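Home | Laundry | Kitchen | Sewing | Garden | About

How I Get Old Grease Stains Out of Clothes

8/27/24
By Dilani Talukder

I ruined a lot of shirts before I learned to slow down with grease. My habit used to be to throw the thing in the wash, dry it, pull it out, and find the same dark spot sitting right there on the front, only now it was baked in. If that's where you are, don't toss the shirt yet! Most of the time you can still get it out, even months later. I rescued a green polo in April that had been sitting in my mending pile since the winter, butter and all.

What you'll need

Dish soap (the plain kind, and please not the kind with lotion in it)
Baking soda or cornstarch
An old soft toothbrush
A piece of cardboard, cereal box is fine
Regular laundry detergent

I buy my dish soap at Gamage, the little hardware place in Fisambridge, because they sell it in big refill jugs and I go through it like crazy. Any grease-cutting dish soap works.

Before anything else, read the care label. If it says dry clean only, or it's silk or real wool, stop here and take it to somebody who does this for a living. Everything below is for cotton, polyester, and the usual blends. I'd also test the soap on an inside seam if the color is strong. Reds especially, I don't trust a red until it's been washed a few times.

Step 1. Find all of it

Grease hides. Take the shirt over to a window and tilt it around, and you'll usually see a second spot you missed, plus some little dots down near the hem. I mark mine with a bit of thread, one loose stitch next to each spot, because once the fabric is wet all over you can't see a thing. Slide the cardboard inside the shirt so you don't push the oil through to the back.

Step 2. Powder

Cover each spot with baking soda and leave it. For a fresh stain, 20 minutes is plenty. For an old one I leave it overnight, though I'll admit the powder does a lot less once the oil has set. Brush it off over the sink.

Step 3. Soap, dry

Put the dish soap on while the fabric is still dry. I did this wrong for years - I'd wet the shirt first, and the water got in the way of the soap. Rub in a few drops with your finger until the spot looks see-through, then go over it with the toothbrush in small circles. Be gentle on knits, they fuzz up. Let it sit for half an hour or so and go do something else.

I work on a dark surface when I'm doing white things, napkins and tea towels mostly. Spread the cloth, lift one corner at a time, and look at both sides before you decide you're done. 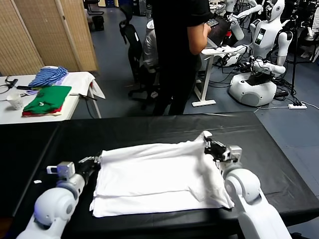 White cloth on a black cover, with one corner lifted.

Step 4. Rinse hot, if the label lets you

Run the hottest water the label allows through the back of the stain, so the soap and oil get pushed out the way they came in. Keep going until the suds are gone. If the water still feels slick between your fingers, do Step 3 again right now, while you're standing there.

Step 5. Wash and air dry

Wash as normal with your regular detergent. Then hang it up. Do not put it in the dryer! Wet fabric hides grease very well, and the heat will set whatever is left. Wait until it's bone dry, take it back to the window, and check your thread marks. Still there? Start over from the powder. My polo took 4 rounds, and an apron I inherited from my aunt on Cilley Street took 5, and that one had bacon fat in it from who knows when.

A few things people ask me

Does chalk work? A little, on a fresh spot. Plain white chalk only.

What about WD-40? I know people swear by it for set stains. I've tried it once, it worked okay, and then I had to wash out the WD-40. Up to you.

I have a whole tablecloth to do. Same steps, bigger mess. Mine is 160 inches long and I do it in sections over the bathtub, with a towel under my knees. Start at the end where the gravy sat.

If you've got a stain this doesn't touch, write to me through the Nerirero sewing group page and tell me what the fabric is and what got spilled. Salad dressing people, I'm still working on yours - the vinegar and herbs leave their own mark after the oil is gone, and I want to try a few more things before I post that one.

Previous | Next | Back to Laundry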